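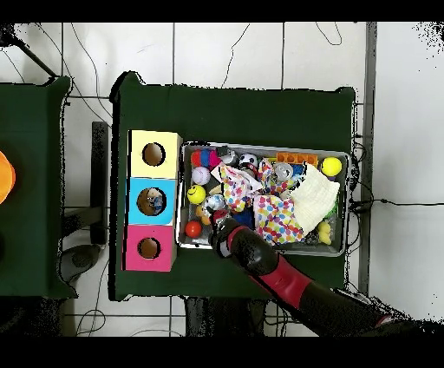

*Three coloured boxes and a tray of toys on a green table*

**Dramura** is a television drama series set in the made-up harbour town of Vasavau, and I've been looking after this wiki page for long enough that I've stopped pretending to be neutral about it. It follows the Bañez family, who run the night ferry, and the people who'd quite like them to stop running it. There are 121 episodes so far (I've seen all of them, some far too often) and each one lasts 50 minutes without the adverts.

## Format

Most episodes take place over a single night, starting when the last ferry leaves. The first series stuck to this very strictly. From the second series on you get flashbacks, usually tinted a bit yellow, and a fair few fans still grumble about those. I like them! The one with the grandmother and the customs shed is my favourite hour of the whole thing.

## Production

The show is made by Durkar, who also did the hospital soap that used to go out before it. Interiors are studio sets, and the ferry deck is a real boat that no longer sails. Its hull number, 2302, turns up all over the place once you start looking: on a locker, on a bus, on the lottery ticket in the series two finale. 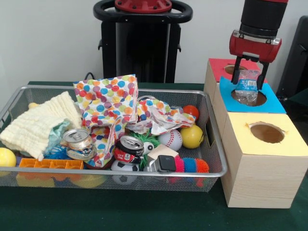

*A plastic bottle pushed into the hole in the blue-topped box, beside a full wire-mesh tray*

## Broadcast and renewal

New episodes go out at 9pm, with a repeat after midnight. The channel took its time over series five, and I'd more or less given up when the news came in January that it had been renewed, along with three other dramas from the same slot. It's a shorter run than we're used to, though I'd take that over a cancellation any day.

## Reception

Reviews were lukewarm to begin with and got kinder. The usual complaint is the pace (fair, the dockers' strike goes on for ages) and the usual praise is for the music, especially the accordion theme. An album has been promised since series three and I'm still waiting for it.

## See also

- List of Dramura episodes
- Bañez family tree (contains spoilers)
- Vasavau locations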